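Holroyd Building Help Desk – Ticket 300-89
Subject: Back room – dark tabletop, lamp disc, things left on the wall
Opened by: Ngan-ling Hsieh
Opened: May 30, 2023
Priority: Low
Status: Closed

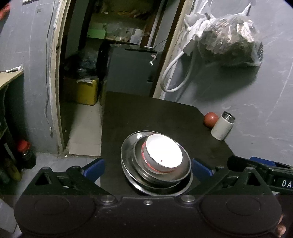
Attachment 1: Table outside the storage area, steel dishes and lamp disc.

Reported problem

The round light is being kept in the steel dishes on the dark table and people keep asking whether it is broken. It shows white in the middle with a thin red ring at the rim. I don't remember a red ring when we got it. There is also a tiny dark red speck on the white part, lower right. The small white canister with the metal threaded top is on the same table and I can't find a lid for it. Last, the gray wall behind the table has white smudges and streaks on it and I would like to know if we clean it or paint it.

Light was ordered through Dretesness. I don't have the box or the leaflet.

Reply 1 – Help Desk

Please try the following and write back with what you get.

1. Switch the light off and leave it off for 2 minutes. Switch it on again and look at the rim.
2. Take it out of the bowl and set it straight on the tabletop. Look again.
3. Wipe the speck with a dry cloth. No spray.
4. For the canister, measure across the threaded opening and send the number.

Please also move anything edible off that table before you start.

Reply 2 – Ngan-ling Hsieh

Step 1: red ring comes back on with the light. Same brightness as far as I can tell.

Step 2: on the bare table the ring is still there but much thinner to look at. In the bowl it looked heavier. Put it back in the bowl and it looked heavier again.

Step 3: speck did not come off with a dry cloth. Tried a damp one with the light off and unplugged, and it came off on the second pass. No mark left behind.

Step 4: will measure tomorrow. The ruler is not in the drawer.

The red-brown thing behind the canister has gone to the kitchen.

Reply 3 – Help Desk

The ring is part of the light. I asked Dretesness and they say that model has a colored edge that can be turned off separately by holding the switch down for 8 seconds. The polished steel picks it up, so it will look stronger in the dishes than on the table. Nothing to repair.

Please don't leave it running in the bowl all day. The steel is fine but the back of the light needs air. A flat spot on the tabletop is OK.

On the wall: wash it first. Warm water, a little dish soap, soft sponge, bottom to top, then rinse. Go easy near the white fixture and its curved line, and don't pull on the loop. If the white marks are still there when the wall is dry, it is a paint job and we will put it on the August list.

Do you still need the clear bag that hangs up on the right? It has to come down before anyone washes.

Reply 4 – Ngan-ling Hsieh

Held the switch, edge went off, white stayed on. Good.

Canister opening measured. It is not the same thread as the Ositz jars – I tried one of those lids and it catches after half a turn and then sits crooked. The Hotetti lid is too wide. Leaving the canister without a lid for now and keeping it empty.

Bag is down. I put it on the floor inside the storage area because the wooden shelf in there is full. That shelf needs its own ticket.

Washed the wall. Most of the smudges went. Two long streaks stayed and they feel rough, so I think they are filler or old paint.

Reply 5 – Help Desk

Streaks added to the August paint list, gray, one coat. We will bring a sheet for the table, but please clear the dishes first. The table itself can stay where it is if there is room to get behind it.

Canister: no spare lid in our stock. Almost any screw lid of the right size should do, so take the canister along when you look for one – matching by the number alone doesn't work well with these.

For the shelf, open a new ticket under Storage and say which items are yours. We don't move things from inside that doorway without a list.

Closing this one. Reply within the week to reopen.

Reply 6 – Ngan-ling Hsieh

Fine to close. Storage ticket is in.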